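Filed under: Workshop Builds > Arms & Grippers > Calibration

Teaching a tabletop arm to pick artificial flower stems

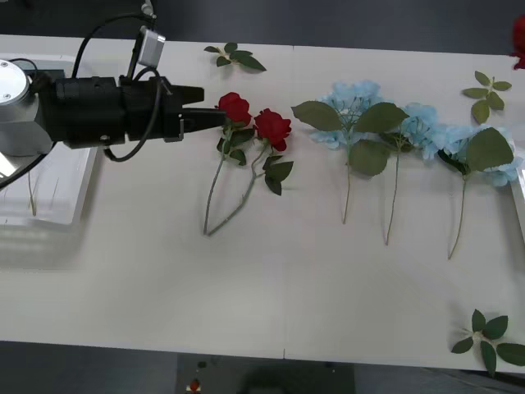 Stems are a poor match for a parallel gripper. They are thin, they bend, and the part that is easiest to find with a sensor (the bloom) is the part that should not be squeezed. The procedure below covers how I set up pick poses for roses, hydrangeas and loose leaf sprigs on the bench arm at the Jumdale shared workshop. It assumes a working arm, a two-finger gripper, and a depth sensor that already streams to your control machine.

The control software on my setup is Flelska, a small sequencer that stores poses and plays them back with offsets. Any tool that can store a pose relative to a detected point will do.

1. Prepare the table

Use a plain, matte surface. Gloss produces holes in the depth data exactly where a thin stem needs to be found. My table is two sections pushed together, and the seam between them is a known nuisance: a green stem lying parallel to it will sometimes be merged with it by the line detector. Level the two sections with a straightedge before anything else. A step of even 1 mm will throw off the low picks on one half.

Keep trays at the sides, outside the pick area but inside the arm's reach. Fix them down with double-sided tape. If a tray moves, every place pose that refers to it is wrong.

2. Set the table plane

Jog the closed fingertips down to the surface at 5 points: four near the corners of the pick area and one near the middle. Use a sheet of printer paper as a feeler. Lower until the paper drags, record the height, raise, move on. Fit a plane to the readings and store it as the floor of the workspace. If one reading is well off the plane, check it again before averaging it in.

Set the minimum fingertip height 3 mm above the fitted plane for travel moves. Grasp moves may go below that, at reduced speed only.

3. Calibrate the sensor to the gripper

With the sensor mounted on the gripper body, the transform between sensor and fingertips is fixed until somebody knocks it. Run the usual hand-eye routine with a printed grid, from as many wrist angles as the cables allow. Then verify it by hand: put a single stem on the table, detect a point on it, and command the fingers to stop above that point. Repeat with the wrist turned 90 degrees. If the error changes direction when the wrist turns, the fault is in the transform. If it stays in the same direction relative to the table, look at the arm base.

4. Route the cables

Leave a service loop long enough for full wrist rotation, then turn the wrist to both limits and watch the loop. It must not pass below the fingertips at any point. A low loop drags across the table and moves stems after they have been detected, and the resulting misses look like calibration error. I lost most of an evening to this.

5. Choose the grasp point

Each type of stem gets its own rule.

Single-stem flowers: grasp on the bare stem below the lowest leaf. Align the finger opening across the stem. For a stem that lies at an angle, fit the line over a short length near the grasp point and ignore the rest.

Forked sprays: two roses on one stem will usually be detected as two objects. Follow both lines down. If they meet, treat them as one object and grasp below the join. Grasping one branch of the V lifts the spray tilted, and the other bloom swings.

Loose leaf sprigs: there is hardly any stem to hold. Approach from directly above and close on the center where the leaves meet. Keep force low. Leaves that hang past the table edge should be masked out of the detection, or the center estimate is pulled toward the edge.

6. Handle overlaps

Hydrangea heads laid side by side touch, and in the color image they become one wide blue band. Do not try to separate the heads. Segment the stems instead, count the lines, and pick from the outside in. Lift straight up for 80 mm before any sideways movement - otherwise a broad leaf can hook its neighbor and bring it along.

7. Set the closing force

Start at the lowest force the gripper accepts and raise it in small steps until the stem survives a slow shake test. The plastic coating on wired stems is soft enough to take a mark from bare fingertips. I use thin silicone sleeves. Re-measure the fingertip length after fitting them and repeat step 2.

8. Log every attempt

Store the stem type, grasp point, wrist angle, commanded width and measured width after closing. A measured width of zero means the fingers closed on nothing. My log had 2,894 entries as of 20 January 2024, and sorting it by wrist angle was what exposed the cable problem described in step 4.

Pose files should be backed up before changing sleeves, moving the base or updating Flelska.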